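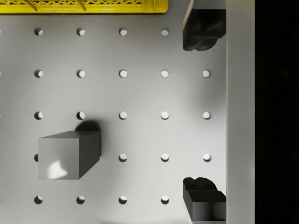

Should you simulate a robot arm before you build one at home?
Most people should, at least for the first couple of months, and mostly to protect the furniture.

I came to this view late and with a chipped kitchen counter. The arm was a Vik, bought as a kit and put together in my garage over the holidays. Its first independent act was to swing left at full speed with a coffee scoop in its grip. I had typed a minus sign where none was wanted. Alvar Eide, who shares the garage rent with me and has opinions about minus signs, suggested that we build the whole thing over again on the computer and let it misbehave in there.

So we did. We called the virtual workshop Clismont, and it has better walls than the real one. It has a perforated table, a cabinet, two crates, a couple of plates and a banana that will never go brown. I spent 40 hours on it. Alvar says 115, but he is including the time I spent talking about it.

The case against simulation is that it flatters you. A physics engine is polite. It doesn't have a loose screw at the third joint, or a cable that works itself out whenever the dryer runs next door. You get everything going beautifully on the monitor, carry the numbers out to the garage, and the arm pokes the tabletop like it's checking a cake.

I grant all of that. I'd still say a fake garage teaches you things the real one is too noisy to teach. You can park a camera at the wrist, where no sensible person would put an eye, and look at a yellow thing against a black thing until you understand how little the arm has to go on. I used to shout at mine for missing. I shout less now. 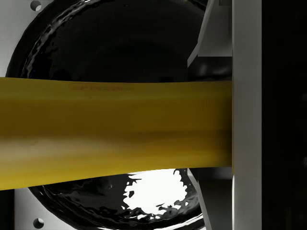

What the real garage is for

Friction, mainly. Also smells, which are an underrated diagnostic tool. We keep a notebook for whatever the simulation got wrong, and the entry for 8th January just says "gravity, again" in Alvar's handwriting. I have asked him to be more specific.

The people who sell these kits would like you to skip all this. The Cluvex catalog shows a man in a clean sweater being handed a cup by his new arm, with no laptop anywhere in the room. I've never met this man. I would like to see his counter.

My advice is to spend the dull weeks first. Set out your plates and your bowl in software, drop them there, and learn which of your ideas are bad while the bad ones are free. The garage will be waiting, and so will the dryer.

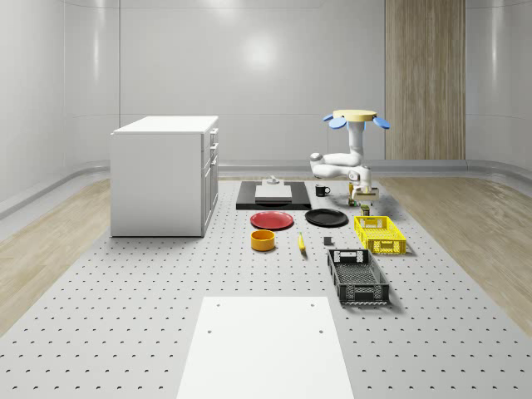

Clismont, with the arm over the table and the crates at right.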